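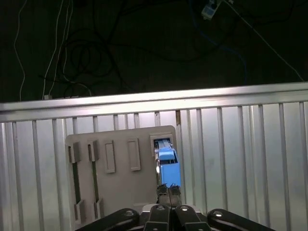

A light blue toy car against a beige board, with cables behind the rail.

Toy car

By Renata Kalinowski
Last revised in February

A toy car is a small model of an automobile made to be played with. It is distinguished from the scale model, which is made to be looked at, and from the collectible, which is made to be left in its box while its owner talks about it. The borders between the three are policed mostly by adults.

Origins

Wheeled toys are far older than engines. Clay animals on axles are known from several ancient cultures, and children have been pulling things along floors for as long as there have been floors worth the trouble. The toy car proper followed the real one by a few years. Early examples were tinplate, often with a clockwork motor, and had edges that would now be considered a form of cutlery.

Die-casting, in which molten metal is forced into a mold, made small cars cheap enough to lose. Plastic made them cheaper still. By the second half of the twentieth century a child in many countries could own more vehicles than the local bus company, and could leave them on the stairs.

Construction

The simplest toy car is a single body with two axles and four wheels. More ambitious types have a separate chassis, held on by rivets or screws, and may include an interior with seats that fit no known figure. Windows, where present, are often a molded insert. Doors that open are a selling point for the first day and a missing part thereafter.

Propulsion falls into a few groups:

Push-along, powered by the hand
Pull-back, in which a spring is wound by dragging the car backward
Friction, using a flywheel that whines
Battery, with or without remote control

Color

Manufacturers have favored red for racing cars and fire engines, and yellow for anything that digs. Pale blue occupies a quieter place. It tends to be given to family sedans, cars for very young children, and vehicles the designer had run out of ideas about. The collector Przemysław Domański, whose privately printed Hunness checklist covers 436 cars, sorts the pale blues into 22 shades, including "enamel bath" and "tired sky." Other collectors recognize three.

Storage and display

Toy cars are kept in tins, drawers, shoeboxes and coat pockets. Display on a ledge or against a plain board is common among people who have reached the age of dusting. A light board sets off a pastel car fairly well, though a white one can make it look unwell. Sloping shelves are discouraged for reasons that become clear during the night.

Yolanda Apaza's handbook Small Wheels, published by Pondau, recommends a strip of felt under the tires and a distance of 20 centimeters from any radiator. It also devotes a full chapter to labels, which most readers skip.

Play

Studies of toy car play tend to note crashing, parking and lining up. Parking is the least discussed and, on most carpets, takes up much of the afternoon. Engine noises are supplied by the player and vary by language – less than one might hope.

See also: Clockwork; Die-casting; Model railway; Stairs, hazards of

14 shares | 3 comments
© Fliltstead Reference. Contact | Back to top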